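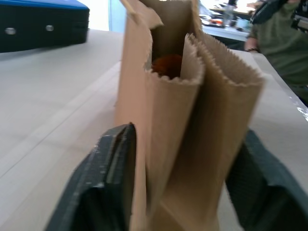 Little bags standing inside a bigger bag. Look at those zigzag tops!

Why Is a Paper Bag So Strong? (And Other Bag Questions)

I love paper bags. I know that's a funny thing to love, but I have a drawer in my kitchen in Landholm stuffed so full of them that it won't close all the way, and every time I pull one out I end up looking at it for way too long. So I thought, why not look at one together? Go find a paper bag if you have one at home. A lunch bag is fine, and so is a big grocery bag with handles. I'll wait.

Got it? Okay!

First, the color. Most paper bags are brown, and the kind of paper they're made from is called kraft paper. You say it just like "craft," as in arts and crafts, but it's spelled with a K. It comes from a German word that means strength. And the brown is pretty close to the color the paper comes out if you leave it alone. Writing paper starts out brownish too, and then it gets bleached to make it white.

Paper is made mostly from wood. If you could shrink down really, really tiny and walk around inside a tree trunk, you'd see it's made of skinny threads called fibers. At a paper mill the wood gets chopped into chips and cooked with chemicals until the stuff holding the fibers together lets go. What's left is a mushy soup called pulp. The pulp gets spread out flat, the water drains away, and the fibers dry all tangled up with each other. That tangle is your paper! Kraft paper often uses wood from trees like pine and spruce, and their fibers are nice and long. Long fibers can grab onto lots of neighbors.

Try this. Take a scrap of brown bag (ask first, please, I got in trouble for this as a kid) and rip it slowly. Now look at the torn edge up close. See the fuzz? Those are fibers sticking out.

Now, the zigzags. Run your finger along the top of a small paper bag and a lot of the time you'll feel pointy little teeth. Bags like that begin as one very long tube of paper, and a machine has to cut the tube into pieces. The blade has teeth, something like a bread knife, so it leaves a toothy edge behind. I used to think somebody put them there to make the bag look like a crown. I kind of still like my answer better.

I visited a bag maker in Firton one November and brought home a sheet of paper with my notes on it, and the biggest thing on the page is "3,000 AN HOUR!!!" That's how many bags came off just one machine. I tried folding one by hand when I got home, with glue and everything. It took me most of a cartoon, and the bottom fell out.
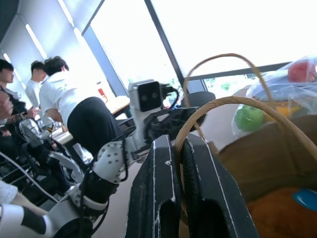 Two twisted handles on this one, a tall arch at the back and a lower one in front.

Let's talk about handles, my favorite part. A flat strip of paper is easy to tear. But roll that strip up and twist it, and suddenly you have something like a rope. When you twist paper, the layers squeeze against each other and rub. That rubbing is called friction, and it keeps them from sliding apart. Real ropes work the same way, and so does yarn.

You can test it yourself:

Cut two strips of brown paper, the same length and the same width.
Leave one flat.
Twist the other one as tightly as you can, until it wants to curl up on you.
Hold each one by the ends and give it a good tug.

Which one felt stronger? Try it a few times, because one strip might have a tiny rip you didn't notice.

There's another reason people like twisted handles. They're rounder and thicker than a flat strip, so they don't dig into your fingers as much. If you've ever carried a heavy bag home by a thin handle, you know the red line it leaves on your hand. Ouch.

The weight matters too, of course. Fruit is heavier than it looks! When I'm packing groceries I put the heavy things at the bottom and spread them out so one side doesn't tip. Squashy things like peaches and bread ride on top. Sometimes I use little bags inside the big one, so that things stay in their own spots and don't go rolling all over. At Quispe Market, where I do my shopping, the mushrooms go in small paper bags too. Paper lets some damp air out, and mushrooms like that. They get slimy when they're shut up tight in plastic.

What about rain? Water is the one thing a paper bag really can't stand. Remember that tangle of fibers? Water sneaks in between them and loosens their grip, and the paper turns weak and soggy. I once dropped 200 grams of cherries down the Likdale bus station stairs because I'd put my bag in a puddle. They bounced, and they kept bouncing.
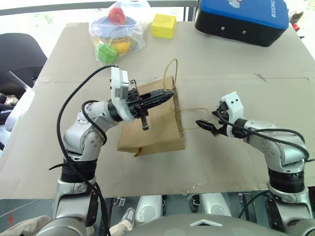
A bag lying on its side. One handle is up and the other is stretched out on the table.

When a bag isn't holding anything up, you get to see how it's built. Lay yours on a table and look at the bottom end. Somebody (well, some machine) folded that end over, tucked in the corners, and glued it. Then there are the creases down the sides, called gussets. Say it out loud, it's fun. Gussets! They let the bag fold flat and then puff out into a box shape when you open it. A stack of 200 flat bags can sit on one shelf, but if you opened them all up you'd need most of a room.

Here's how I fold mine for the drawer. I push the gussets back in along their old creases, press the bag flat with my arm, flip the bottom up, and tuck the handles inside so they don't snag on the next bag. If the creases have gone all wrinkly, I just do my best. It still fits. Mostly.
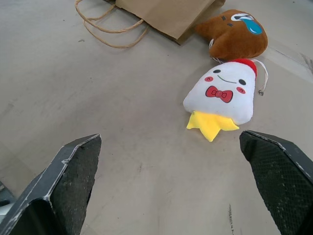

A smiley one with a red bow tie, and a brown one with a big blue teardrop.

Paper bags can carry more than food. Small soft toys are about the easiest thing there is to pack, since they squish and they don't weigh much. Check for cords and clasps first! A loop can catch on a handle, and a metal clasp can poke the paper. I lay the loop flat against the toy before it goes in.

And when a bag gets too worn out to carry anything, it still isn't done. You can cut it open and draw on it, wrap a present in it, or cover a book. I made a sketchbook with 100 pages out of old bags and it's lumpy and I adore it. Clean, dry bags can usually go in the recycling, where they get mixed with water and turned back into pulp. The fibers get a little shorter each time around, so they can't do it forever.

Words to remember

Kraft paper: strong paper, usually brown, used for bags and wrapping.
Fiber: a tiny thread. Wood is full of them.
Pulp: the wet mush that paper is made from.
Friction: the rubbing that keeps two things from sliding.
Gusset: the folded-in part on the side of a bag.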